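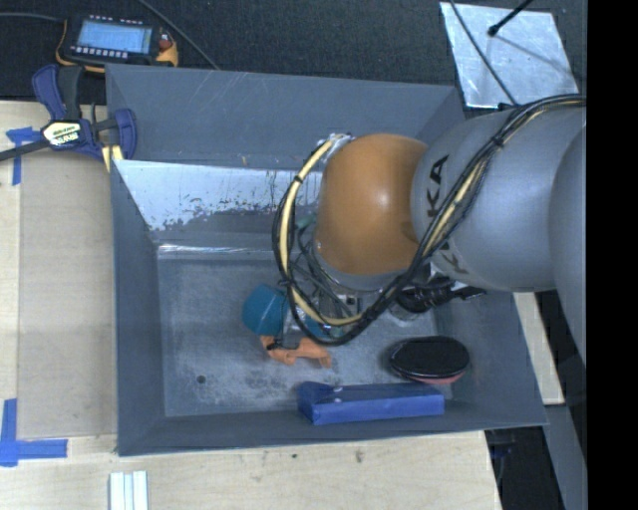 Sadance ビン・グリッパ比較データ README

はじめに

このフォルダを開いてくださってありがとうございます。Sadance は、同じアームと同じビンを使って、手先のグリッパだけを取り替えながら雑多な品物をつかませた記録です。もともとは自分たちの機種選びのために始めた小さな比較でしたが、隣の班からも見たいと声をかけてもらい、それなら人に渡せる形に整えようということで、この文書を書いています。少し長くなりますが、お茶でも飲みながら読んでいただければ嬉しいです。

まとめたのは Inês Aguiar、現場の段取りと治具は Hywel Craddock、制御側のプログラムは Pongsak Pongsiri が担当しました。

比べたもの

グリッパは3種類で、フォルダ名にはそれぞれの呼び名をそのまま使っています。

macaraeg 平行開閉の二指。素直で扱いやすく、最初に触る方にはこれをおすすめします。
vavard 柔らかい指先のもの。丸い品物には強いのですが、薄い箱の端をつまむのは苦手です。
pasotby 指先を細く削った試作品。ビンの隅に届くのがいちばんの取り柄で、その代わり重い物では指先がたわみます。

アームは KUKA、ビンは壁が外へ開いた灰色の大きなものです。ケーブルの束はアームの外側を這わせて手首の近くまで回してあります。手首を大きくひねる姿勢ではこの束がどうしても気になるので、Pongsak が手首の回転に制限をかけました。三機種とも同じ制限で動かしていますから、比較としては公平なはずです。ただ、制限がなければもう少し成績が伸びた品物もあると思います。

試行の数と進め方

一機種につき400回です。一回の試行は、ビンに品物を入れる、上から一枚撮る、つかむ、持ち上げる、放す、という流れで、入れる品物は20種類の中からくじで選びました。形も色もばらばらになるよう、細長い箱や丸みのあるもの、真ん中が細くて両端がふくらんだ品物などを混ぜてあります。品物の一覧は items.csv にあり、それぞれに短いあだ名が付いています。あだ名は作業中に自然に決まったもので、由来は聞かないでください（私も半分は知りません）。

カメラは固定で、作業中は動かしていません。ビンは台にクランプで留めていますが、アームの指先が壁に当たるとわずかにずれることがあり、ずれに気づいた時点で位置を測り直しました。測り直しの前後は calib の番号が変わりますので、画像上の座標をそのまま使う方は必ずこの番号で分けてください。台の上には青いテープで印を付けてあります。もし同じような台を組まれるなら、テープは早めに貼っておくと後が楽です。

フォルダの中身

images 試行ごとの静止画。つかむ前と、アームがビンに入っている最中のもの。
joints 関節角の記録。単位は度。
result.csv 成否と、失敗のときはその種類。
notes 当日の手書きメモを打ち直したもの。話が脱線しているところもそのまま残しました。

成否の付け方

持ち上げてから7秒保てたら成功、としました。最初は3秒だったのですが、vavard ではその直後にするりと落ちることが何度かあり、Maritza Tello の提案で延ばしました。短い基準で付けた初期の記録は動画を見直して付け直してあります。二つ一緒に持ち上がった場合は multi と書き、成功には数えていません。ここは意見の分かれるところでしょうから、数え方を変えたい方は列を見て集計し直してみてください。

知っておいていただきたいこと

ビンの中には光をよく返す金属の斜面があり、その近くの画素は白く飛びがちです。奥行きの推定をされる方は、この部分をマスクするのが無難だと思います。底にも擦れやしみがあって、単純な背景差分だと小さな品物と取り違えることがありました。黒くてつやのある品物も、ケーブルと重なると輪郭が取りにくくなります。

アームがビンに入っている間の画像では、手先のかなりの部分がケーブルの陰に隠れます。指先の開き具合を画像から読もうとするとつらいので、joints の最後の列を見てください。こちらはグリッパ側から取った値です。

手動で退避させた試行が少しだけ混じっています。result.csv の manual が1の行です。速度の比較をされるときは外してください。

pasotby の後半は指先を新しいものに替えてから取っています。気持ち、滑りにくくなった印象です。tip の列で前後を分けられます。

使い方の例

機種ごとの成功率だけ見たいときは、result.csv を gripper の列でまとめれば足ります。品物別に見るなら items.csv と item_id で結合してください。Omar Sleiman が書いた集計用のスクリプトが tools に入っていて、引数なしで動かすと表が一枚出てきます。欠けた行に出会うと止まる癖があり、これは12月の更新で直す予定です。

質問や間違いのご指摘は、Inês までお気軽にどうぞ。火曜の午後はたいてい実験台の前にいるので、返事が夕方になります。品物のあだ名の変更希望も、いちおう受け付けています。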